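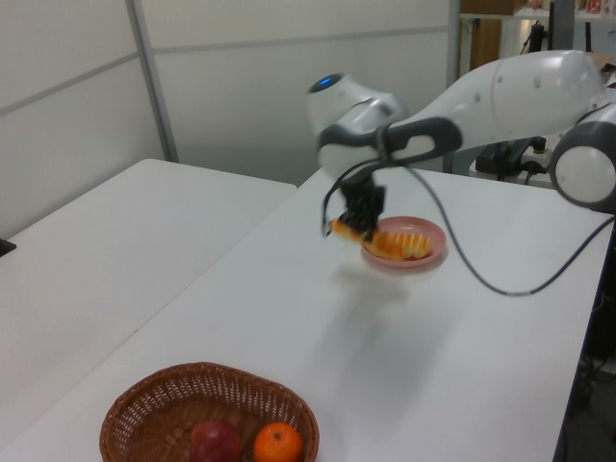

Santé publique et réduction des risques
Séance 4 : lire une étude sur les sachets de nicotine

Bienvenue dans la partie du cours que je préfère ! Jusqu'ici nous avons parlé de politiques de prévention en général ; on passe maintenant à la lecture critique, crayon en main, avec un produit récent et une littérature encore jeune (donc un terrain de jeu formidable pour apprendre à douter correctement).

Rappel de vocabulaire

Danger : la capacité d'une substance à nuire.
Risque : la probabilité que ce dommage survienne, compte tenu de la dose, de la durée et de l'usage réel.
Réduction des risques : toute démarche qui diminue le dommage chez les personnes qui ne peuvent pas ou ne veulent pas arrêter.

Un sachet de nicotine se place entre la lèvre et la gencive. Il n'y a pas de combustion, donc pas de monoxyde de carbone ni de goudrons liés à la fumée. La nicotine, elle, est bien présente, et avec elle la dépendance. Gardez toujours ces deux phrases ensemble dans vos copies !

Le cas Riltier

Nous travaillerons sur un essai consacré au sachet Pevura, financé par son fabricant, Riltier. L'effectif est de 100 fumeurs adultes, répartis en 2 groupes : l'un reçoit les sachets, l'autre continue à fumer comme d'habitude. Le suivi dure 6 semaines. Le critère principal est un biomarqueur d'exposition mesuré dans les urines.

Lisez d'abord la méthode, ensuite les tableaux, et seulement après le résumé. C'est un peu frustrant la première fois, mais quel plaisir quand on repère tout seul une conclusion qui va plus loin que les données !

Questions à se poser

1. Qui finance, et qui a analysé les données ? Un financement industriel n'annule pas un résultat, il oblige à chercher une réplication indépendante.

2. À quoi compare-t-on ? Face à la cigarette, presque tout paraît favorable. Face à l'arrêt complet, le tableau change beaucoup.

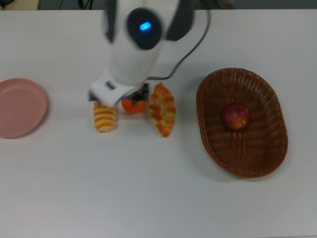 3. Que mesure-t-on vraiment ? Une baisse de biomarqueur indique une exposition moindre. Elle ne dit rien, à elle seule, du nombre de maladies évitées.

4. Qui manque dans l'échantillon ? Pensez aux jeunes, aux femmes enceintes, aux anciens fumeurs et aux personnes qui cumulent sachets et cigarettes (l'usage double, notre grand sujet de janvier).

Pour la prochaine fois

Lire la note de synthèse Mullstead, chapitres 2 et 4, et rédiger une page sur la question du comparateur. À rendre le 8 décembre, sur papier ou par la plateforme Ki. Les brouillons sont les bienvenus avant, je les relis avec joie !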